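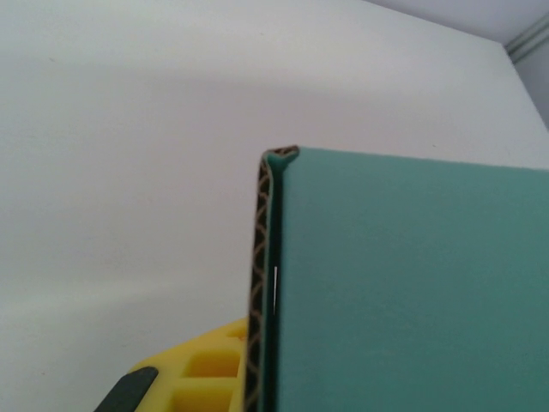 Prallthorpe settles on a box, and the box is teal

By Mavis Alcantara
July | 7 comments | 52 shares

PRALLTHORPE — After a spring of discussion that at times ran longer than the budget hearings, the Prallthorpe Public Library has picked the container in which it will lend out jigsaw puzzles, seed packets and, in one hotly argued case, a ukulele. It is a small cardboard box. It is teal.

The library has ordered 400 of them from Truvlow, a packaging shop on the Tunstall road, and expects to have them on the shelves before school starts. They replace the clear plastic tubs that have served the lending collection for years and that patrons have, over the same years, sat on, microwaved and returned with somebody else's lid.

"People hear 'cardboard' and they think cereal," said Yareli Gallegos, who runs the collection. "It's corrugated. It has a wave in the middle. You can put a 1,000-piece covered bridge in there and it will behave itself."

The wave was the subject of one entire meeting. Anyone who has looked closely at the cut side of a shipping carton has seen it, a zigzag of tan paper between two flat sheets, and Gallegos passed sample pieces down the table so that everyone could. The samples came back slightly bent. Two did not come back.

Color took two more meetings. Early favorites were plain brown, which was felt to look like a delivery, and a yellow that one resident compared in writing to a school bus "but sadder." Teal won on a show of hands, with several people abstaining on the grounds that it was green.

That question remains open. Truvlow's order form calls the shade Clernine, a word that settled nothing, and the minutes refer to it as "teal (green)" on one page and "green (teal)" on the next. The library's own sign, already printed, says "blue boxes." It will be corrected with a sticker.

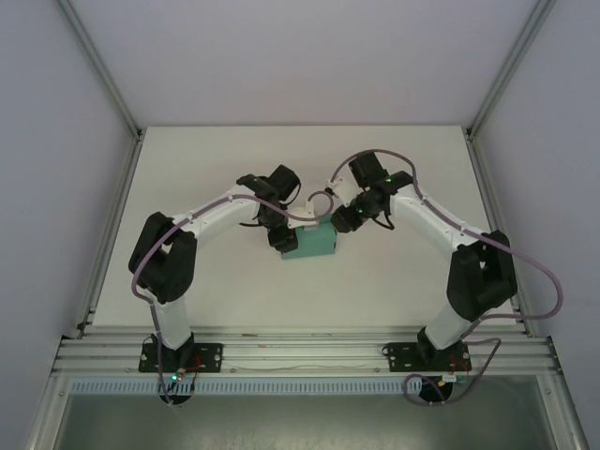
The small teal box, with a robot arm at either side.

The boxes will go out plain, with no printing on them. A proposal to put the town seal on the lid was dropped when the price came in, and a second proposal, to have children draw the seal on all 400 by hand, was withdrawn by the parent who made it. Patrons will find a paper card inside each box listing what ought to be in there. They are asked to leave the card where it is and to keep their opinions of the puzzle off it.

So far 340 of the boxes have been spoken for. Puzzles take the largest share, followed by seeds, cookie cutters and the knitting needles, which Gallegos would like wrapped in something first. The remaining 60 are being held in reserve for what the plan calls "wear, weather and dogs."

The ukulele does not fit. It will continue to be lent in a pillowcase.

Borrowing rules are unchanged. Boxes go out for three weeks with a regular library card and can be renewed once, provided no one is waiting. A damp box should be brought to the desk and not put through the book drop, where it will make things worse for the books. The old plastic tubs will be free to anyone who wants them while they last, lids not guaranteed to match.

Questions or corrections? Write to the news desk. | © Prallthorpe Courier. All rights reserved. | Back to top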